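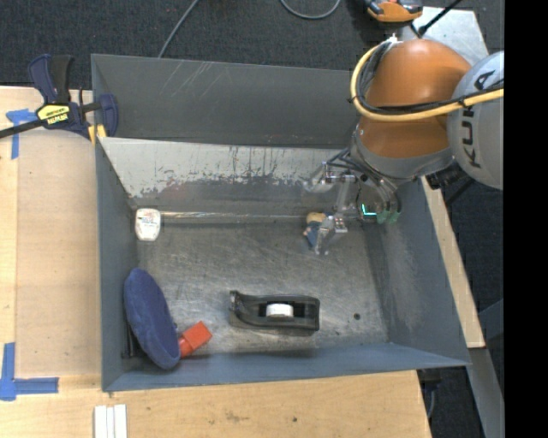 **Edenside Picking Lab, evening shift diary**

Saturday, after 11

Well, the arm stopped dead on us again tonight, and this time I was standing right next to it with a sandwich in my hand, so at least there was a witness!

We were on the mixed bin, the one with the tape dispenser and the fuzzy blue thing I keep wanting to take home, and it had been going beautifully. Run 441 was the toy figure, over toward the back right. The gripper went down, got the fingertip onto the side of the little guy, and then the whole arm gave a sort of shudder and locked. Force fault. No lift, no release, just sitting there with its fingers in the bin.

My first thought (and I'm a bit ashamed of this) was to reach in and wiggle the toy free. I had my arm half out. Then I remembered what happened at Emholm in the spring, when somebody did exactly that with the drives still on and got two bruised fingers and a very long meeting, so I put my hand back in my pocket and hit the stop button like a grown-up. Then I locked the drives out, hung the tag on, and only then had a proper look.

I think it's the wall. The right side of that bin slants in, and when the target is close to it the wrist has hardly any room to come down straight. The planner is supposed to know that. But the bin model we're using is the old one from Osar, and whoever measured it seems to have treated the sides as if they were straight up and down. So the arm thinks it has clearance it doesn't have, the hand leans on the metal, the force limit trips, and we all stand around. There's a scuffed patch on that wall and I'd love to blame it on this, but the floor and the back are scraped up too, so who knows how old any of it is.

I also had a look at the clamp on the rear corner, in case the bin had shifted. I gave it a good shove and it didn't budge. A pity, kind of. A loose clamp would have been a five-second fix and I'd have been home by nine.

Getting the arm out took forever. You have to bring it up in slow mode, tiny steps, and I made myself do it from the pendant with the gate shut even though you can see so much better from inside. The toy came up with it for a second, then dropped. Not a mark on it that I could find. The hoses on the gripper look okay to me, but I want them checked in daylight before anybody runs it at full speed.

The thing that bugs me is the log. It's the second stop like this in a week, and the first one just got cleared and restarted with "object stuck" typed in the notes. I'm pretty sure I typed that. So I've gone back and fixed the entry, and I left the tag on for the night with a note: no picks near the right wall until the bin has been measured again.

Bach cell has a decent pair of calipers, if they'll lend them. I'll go and ask nicely on my way in, maybe with donuts. The sandwich, by the way, ended up on top of the control cabinet and I've only just remembered it's still there.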